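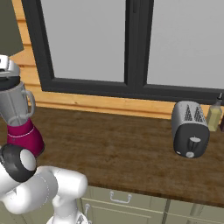
Grants > Pacheco Fund > Reports > Todton Youth Football

Search this site Go

Progress report to the Pacheco Fund
Todton Youth Football: equipment, coaching and field work
1 Jul 2020
Submitted by Arnulfo Chambi, program director

This report covers the period since our last update in October. It follows the headings in the grant agreement, with the money at the end.

Enrollment

We had 200 players signed up when spring registration closed, across the flag and tackle divisions. The largest group is the fifth and sixth graders. The eighth grade team is the thinnest and will probably carry 15 players, which is enough to play but leaves little room for injuries. We have asked the middle school to put our flyer in the packet that goes home in August.

Spring flag games were called off in March along with everything else. Families could take a refund or move the fee to the fall, and most moved it. The refunds came out of our general account and no grant money was used for them.

Helmets and pads

All tackle helmets went out for reconditioning over the winter. The ones that came back rejected have been taken out of use and cut up so they can't end up back in the bin. Replacements were ordered in the youth medium and youth large sizes, where we were always short. The larges have arrived. The mediums are on back order and the supplier will not give us a firm date.

Shoulder pads are in better shape than we expected when we wrote the application. We only needed to replace the smallest sets and a box of straps and buckles. We would like to move what is left on that line to practice jerseys - see the request below.

Coaching

Nine new assistant coaches finished the tackling and concussion course before the shutdown. The second session was going to be held in person at the Irnodero gym and had to be moved online. The classroom part worked fine that way. The on-field part can't be done over a screen, so those coaches are listed as incomplete until they can walk through the drills with an instructor.
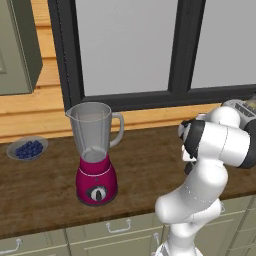 Background checks are current for every returning head coach. Two of the new assistants are still waiting on theirs and will not be at practice until the results are in.

We also rewrote the practice plan for the younger tackle teams. Full contact is limited to a short block twice a week, and the first week is helmets only. The head coaches were split on this at first. The older ones felt the kids would not be ready for the opener, and we agreed to look at it again after the second game.

Field work at Zitside

The Zitside field was the largest item in the grant. The low spot between the 30 and the south end zone has been filled, graded and seeded. Grass is coming in well on the sideline half and poorly in the middle, where the ground was packed hard from years of parking on it. The contractor overseeded the middle in May at no added cost. We are watering in the early morning and keeping everyone off it.

The new goalposts are up. The old ones were bent at the crossbar and have been hauled away. The scoreboard repair has not started. The electrician found that the underground line to the pole needs to be replaced before anyone opens the board itself, and that was not in our estimate.

Fall schedule

The league has not settled on a start date. The draft has 8 games for each tackle team, with Irnodero as our first road trip. If the start slips past Labor Day we expect to lose the two crossover games and keep the division games. The flag division can start late without much trouble because all of its games are at home.

Money

Spending is under budget on equipment and coaching and on budget for the field. The scoreboard is the only line where we expect to go over. Receipts and bank statements are attached as a separate file. The invoice for the goalposts is dated before the period covered here but was paid within it.

Requests

We ask the fund to approve moving the balance of the shoulder pad line to practice jerseys, and to extend the scoreboard work to the end of the fall season. We are not asking for more money at this time. If the quote for the underground line is more than we can cover from concessions, we will write again before any work is ordered.

The next report will be sent after the last home game.

Contact the program office | Copyright Todton Youth Football | Back to top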